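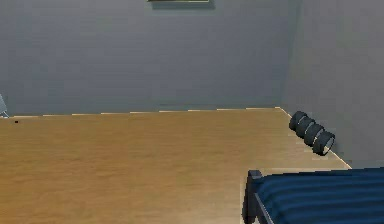
Summary of the fault

Ticket opened by the Plernik evaluation group against the Grulthorpe simulator, bedroom scene set, tabletop tidying task. Severity: high. The fault affects a published comparison and was referred to the method owner on the day it was found.

The tidying task scores a run as successful when all the rings present at the start of an episode rest against one another in a single row. The policy under test, Nilsuwan, was reported in August as clearly better than the earlier baseline on this task. On re-running the evaluation, the group could not obtain the same result. The policy weights, the scene files and the list of starting seeds were unchanged.

The still attached to this ticket is taken from an episode that the scorer marked as failed. Four dark grey rings lie side by side along one axis near the back corner of the table. A reviewer working from the written task definition would pass it.

Environment

Simulator: Grulthorpe, bedroom scene set, standard lighting.
Policy: Nilsuwan, final checkpoint.
Scorer: Plotitcombe, current release.
Episodes per evaluation: 300.
Time limit per episode: 15 seconds of simulated time.

Steps to reproduce

Load the bedroom scene set and select the tabletop tidying task. Run the full evaluation with the published seed list. Export the final state of every episode together with the scorer's verdict. Compare the verdicts with those of a reviewer who has been given only the written task definition.

Expected: the scorer and the reviewer agree, save in borderline cases.
Observed: the scorer rejects a number of episodes that the reviewer accepts. The rejected episodes are not spread evenly over the seed list and tend to be those in which the row lies at an angle to the table edges.

Log of investigation

Entry one. The first suspicion fell on the physics settings. The contact parameters were compared with those recorded for the original evaluation and found to be identical. No further action.

Entry two. The seed list was checked for ordering. Two seeds had been exchanged during an earlier clean-up of the repository. Correcting the order altered the episode numbers in the report and had no effect on the overall score. The correction has been kept.

Entry three. The object poses at the end of each disputed episode were written out in full. In every case the centres of the rings fell on a common line within the permitted tolerance. The fault was therefore taken to lie in the scorer, and the ticket was reassigned to Itsuki Oda, who maintains Plotitcombe.

Entry four, from I. Oda. The scorer measures the gap between neighbouring rings by means of bounding boxes aligned with the axes of the room. When a row is parallel to one of those axes the measurement is sound. When a row lies on a diagonal the boxes overlap, the computed gap becomes negative, and the current release treats a negative gap as an error and fails the episode. The release used in August set negative gaps to zero. The change was made to catch objects that had sunk into one another and was not tested against rows at an angle.

Entry five. A corrected scorer was prepared which measures the gap along the line joining the ring centres. The interpenetration check has been moved to a separate test that uses the contact data from the simulator. The full evaluation was repeated 6 times for both the policy and the baseline.

Findings

With the corrected scorer the advantage of Nilsuwan over the baseline remains, although it is smaller than reported. The original figure was too favourable to both methods, as the August release also accepted a small number of episodes in which a visible space remained between neighbouring rings on a diagonal. The baseline gained less from this error, being more inclined to leave its rows parallel to the table edge.

Action required

The method owner is asked to replace the results table in the project report and to add a note on the scorer version. Groups that have cited the earlier figure should be informed by the same route through which they received it. Saved final states from past evaluations may be scored again without repeating the simulation, provided that the contact data were kept.

The corrected scorer will be merged on Thursday, after review. A set of rows at varying angles has been added to its automatic tests.

Status: fix accepted, awaiting merge. Ticket to remain open until the revised table has been received.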